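Villa Clodley, Sandstead: Questions from our guests

Please read this page before you write to us. Most of the answers are already on it. If something is missing, send us a message and we will answer in the evening, when the breakfast and the rooms are finished.

When can I arrive?

The rooms are ready from 4 in the afternoon. If you come earlier, you can leave your bags in the hall and go for a walk to the sea. Please tell us your hour of arrival one day before.

I will arrive late at night. Is it a problem?

No. We send you a code for the front door and your key will wait in the small drawer under the mirror. Please close the gate quietly, the neighbours sleep with open windows.

Is breakfast included?

Yes, in all the rooms. It is served from 8 to 10 in the garden room. In July we also open the terrace. If you do not eat some foods, write it in your booking and not on the same morning, so we have time to buy what is needed.

Can I bring my dog?

One dog per room, with a payment of 20 pounds for the whole stay. Dogs are not allowed in the garden room during breakfast. We do not accept cats, I am sorry, my daughter is allergic.

Is there a place for the car?

We have 3 places behind the house and we cannot reserve them. When they are full, you can park in the street next to the church, without payment after 6 in the evening.

How do I come without a car?

Take bus 216 from the railway station and get off at the stop Sandstead Green. From there you walk 4 minutes, always down the hill. The last bus leaves the station before 10 at night, so please check the timetable if your train is a late one.

Can I buy something to eat when the kitchen is closed?

We do not cook in the evening. For a real dinner we recommend Zostoto, on the corner of the harbour road, where it is better to book. For small hunger there are packaged snacks on the shelf. You write what you took on the paper and pay when you leave.
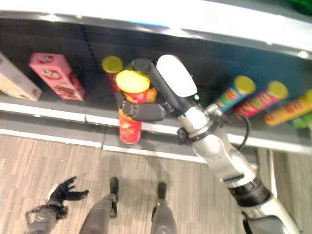 Snack shelf, lower compartment

Can I use the washing machine?

For stays of one week or more, yes, and the powder is free. Please do not start it after 9 in the evening.

What happens if I must cancel?

Until 20 days before arrival you receive all your money back. After this we keep the price of the first night. It is the same rule if you leave earlier than planned.

Do you accept cards?

Yes, all the usual ones. The dog and the snacks can also be paid in coins.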